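Can it do the washing up yet?

Posted 9 February 2026 in Robots and Other Worries
Comments (19)

My sister rang on her birthday to ask when she could buy a robot to empty the dishwasher. She'd seen one folding towels on her phone and wanted to know if she should hold off replacing the tumble dryer in case the two came as a set. I said no, buy the dryer.

But it did get me thinking (and reading, far too late at night), and then I wrote to Natália Hájek, who I used to share an office with and who now spends her days trying to get arms to pick things up. I asked her the dishwasher question straight. She sent me back 37 lines of email, and I'll spare you most of it.

The short version is: sort of, sometimes, slowly. Factories have had arms for donkey's years, of course, but those do the same move on the same part in the same place all day long. Shift the part a couple of inches and the old sort of arm will happily grab thin air. A kitchen is nothing but things shifted a couple of inches! My cutlery drawer hasn't been in the same state twice since we moved in.

What Natália's lot care about is the jumble. Take a tub of odds and ends, ask for one of them, and see what comes out. She says cups are quite friendly as long as they're standing up. Tip one on its side against a wall and you've got a whole afternoon's work, as the fingers have to get round it without bumping the side. See-through things are a pain because the cameras struggle to make out where they stop. Small things tucked next to bigger things are worse. I do all of this while listening to the radio and arguing with the dog.

I asked about speed as well, and she went a bit quiet, in so far as you can in an email. A mixed tub that takes me under a minute took their arm 53 on a bad day. That's minutes, and a person was standing by for all of it. On a good day it's far quicker, and she was keen for me to say so, so I've said so.

The other thing I hadn't thought about is the cables. You picture a nice clean arm, like in the adverts, and then you see a working one and it's wearing half an electrical shop. All that has to bend when the wrist bends and mustn't snag on whatever it's reaching into. I can't see my sister putting up with it next to the toaster.

So where does that leave us? I'd guess a shop floor will get proper tidying-up help well before any of us do at home. You can bolt things down there, and keep the dog out. Denise Furnival disagreed with me in the comments last time and I expect she will again. She reckons a decent laundry robot by May next year. I've bet her a curry.

Anyway, a green cup, a little tape measure and a few small bits in a metal bin, which is about the level of mess on my kitchen windowsill: 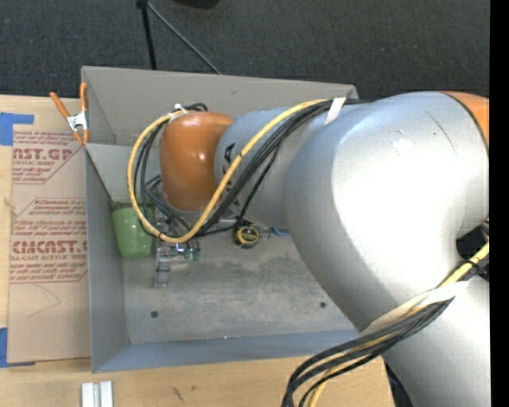
What I'd pay for one

Not 2000 pounds, I can tell you that. If it only did the dishwasher I might go to the price of a decent hoover. If it did the bins as well, and in the rain, we could talk. Witold next door says he'd pay double for anything that matched socks, but then he has four boys.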